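Setting up a room in the Vaden simulator kit

Vaden is the room simulator sold by Faltwood for testing home robot software before you run it on a real machine. These steps cover the starter license, which comes with three room templates and two furniture packs. Updated 5 January 2021.

Install the kit and open the room editor. Pick a template and save a copy under a new name – the originals are read-only. Choose wall and floor textures from the side menu.

Next, add the furniture. Drag a piece in, press Snap to Wall, and check that it doesn't sink into the floor. Small objects go in last. Set each one slightly above the surface, then run physics for six seconds and let it settle. If an object slides off, raise its friction value and try again.

Save the room and open a preview from the camera list. Low quality is fine at this stage. Look for furniture standing flush against the walls and objects resting where you put them.

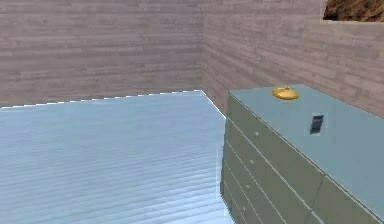
Can I use my own furniture models?

Any closed mesh will load, but the starter license limits each room to 1900 objects. Large models should be simplified first, or the physics will run slowly.

When the preview looks right, export the room and load it in your test script. Ferhat Kaplan wrote the sample script in the kit, and it works without changes on all the templates.

Contact | © Faltwood | Back to top

We use cookies to remember your settings. Accept | Decline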